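Open-plan office

An open-plan office is a workplace in which most employees share one large room, with few or no full-height walls between them. The term covers several arrangements, including rows of fixed desks, clusters of tables for teams, and unassigned seating, in which staff take any free place on arrival.

History

Large shared workrooms were common in clerical trades long before the name came into use. Typists and clerks sat in rows facing the same way, while managers kept closed rooms along the outer walls. Later planners broke up the rows and set desks at angles, often with plants and low screens between them. The partitioned cubicle followed as a compromise between the open floor and the private room.

Conversion of older buildings

Many open-plan offices occupy buildings put up for other purposes. The former Mostau works in Gresberg, a textile mill, was divided into 41 small rooms before its conversion. The inner walls were removed in May, and the building reopened on August 10, 2019, with 361 work places on two floors. Sixteen closed rooms were kept for telephone calls and meetings.

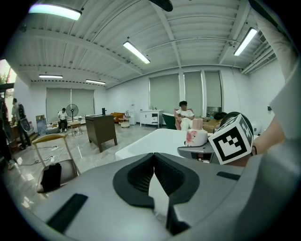
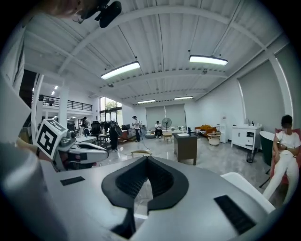
Mitali Wickramasinghe has argued that the removal of walls is too often treated as the whole of the design, and that a floor without enough quiet rooms soon drives its staff to work from home. Vy Bùi took a milder view in the Fumley survey of nearly 1,000 office workers, finding that complaints fell where loud and quiet tasks were kept in separate zones.

Noise and privacy

Overheard speech is the most frequent complaint in shared rooms. Common measures include carpet, sound-absorbing panels, and rules on the use of speakerphones. Lack of privacy is harder to remedy, and payroll and personnel departments are usually given closed rooms.

See also: Cubicle; Hot desking; Coworking space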